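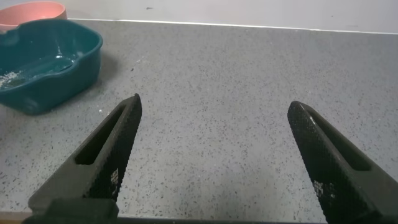

Hauwa Usman wrote: Good morning, and thank you so much for sticking with us on this one! Before we go back to the panel, could you tell me whether the breaker trips right away when you reset it, or only after it has held for a while?

Ticket 881, Walterthorpe, second floor kitchen
Opened November 13, 2020
Status: open

Hi Hauwa, it holds for a while. I reset it first thing this morning and it stayed on for 35 minutes, long enough for me to think we were in the clear (I had even made tea to celebrate), and then off it went again with the kettle already unplugged. The lights stay on the whole time, so they must be on a different breaker. I did what you suggested and unplugged everything on the kitchen line, then put things back one at a time. The toaster was fine. The Ponel kettle was fine too, which surprised me, as I'd been blaming it all week. 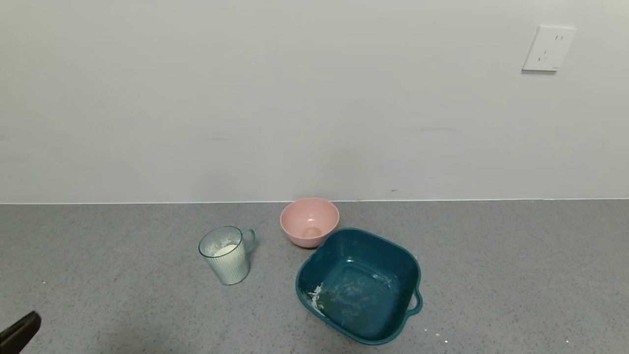 Kitchen counter with the wall outlet and pink bowl.

After lunch I tried it with nothing plugged in on the counter side at all, and it held for 84 minutes. Then the old Vullovus dehumidifier in the hall closet kicked in and everything went dead. I had completely forgotten that closet was on the same line! It isn't on the sheet inside the panel door, where breaker 2 just says "kitchen" in pencil.

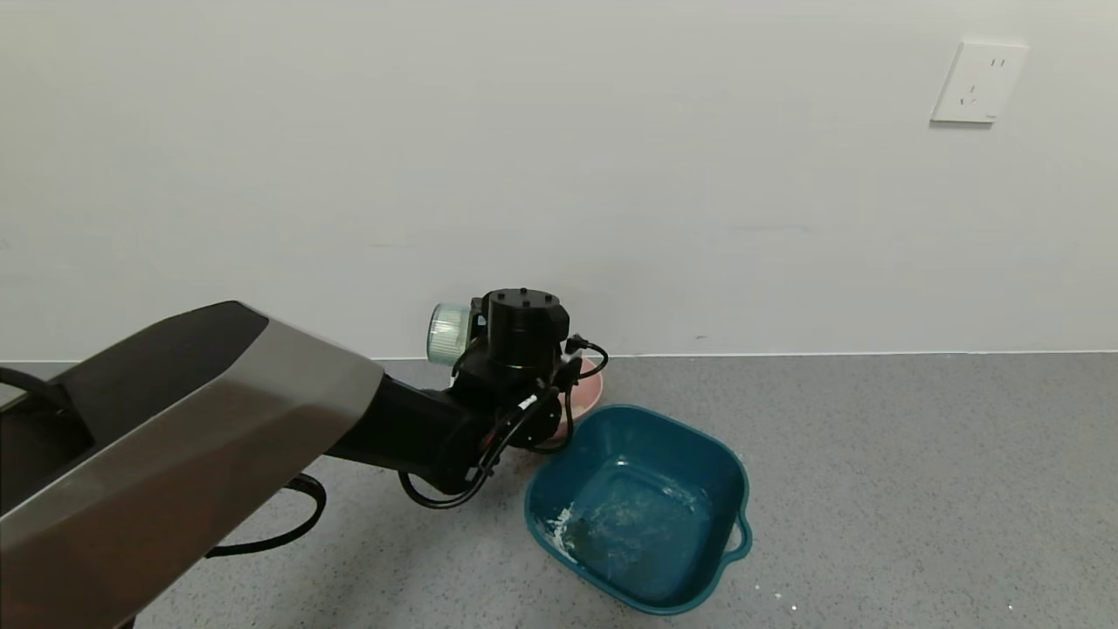 Elmarie Mnguni wrote: I'd bet on the dehumidifier too. We had the same trouble on the first floor last December, and it was the compressor drawing too much on startup. Please leave it unplugged over the weekend, run the kitchen as you normally would, and jot down any trips with the time. I've asked Abubakar Electric to bring a clamp meter on Monday and to check the closet wiring while they're up there.

Will do, Elmarie. It's unplugged now and I've put tape over the switch. No trips so far this evening. The closet key is at the front desk.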